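TRENNARD HOUSE, GROUND FLOOR
Workroom and store checklist, with comments
Inspected by Archie Morrison, July 5, 2020

The last sheet, done in March, had a tick in every box. I don't trust a sheet like that, so I started from scratch.

1. Fire exits and doors
Rear exit opens fully: YES
Signs can be read from the far wall: YES
Corridor clear: NO
Comment: Two flat-packed shelving units from Trevard leaning against the corridor wall. I was told they were "going today". They had dust on them. Move them.

2. Extinguishers
Service tags in date: YES, all but the one by the sink
Mounted at the right height: YES
Comment: The one by the sink has no tag at all. Kellar say they serviced it and the tag must have dropped off. Perhaps. I have marked it as a fail until they send the paperwork.

3. Electrics
Sockets undamaged: YES
Extension leads in good order: NO
Comment: One lead in the store is rated at 1000 watts and had a heater plugged into it. The heater's own label was hidden by a sticker. Take the lead out of use and find out what the heater draws before anyone plugs it in elsewhere.

4. Worktables and surfaces
Tables steady: YES
Edges free of splinters: YES
Coverings lie flat: YES
Surfaces clean: NO
Comment: The cleaning rota is signed for every table. White paper is fine as a covering, but it does show what has been left on it, and I found dark smudges in the middle and grey specks over the rest. Change the sheet when it looks like this, whatever the rota says. Cables that reach the table edge need checking too -- a loop hanging over the side will catch a sleeve sooner or later.

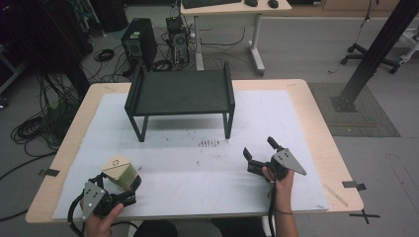 5. Storage and shelving
Heavy items kept low: PARTLY
Load labels on racks: NO
Comment: The Tennant rack is supposed to take 400 kg a bay. Where that figure comes from I could not establish, as the plate is missing. Keep to light boxes until somebody produces the manual.

6. First aid
Box stocked: YES
Contents in date: NO
Comment: 5 eyewash pods, all expired. The list inside the lid says they were checked.

7. Floor
Free of trip hazards: NO
Mats secure: NO
Comment: The Hinolero mat at the entrance is sold as non-slip. It slid when I put my foot on it -- twice. Tape it down or take it up.

Result: not passed. Items 1, 2 and 3 to be put right first. Send me photographs and paperwork, please, and no more ticks without a name beside them.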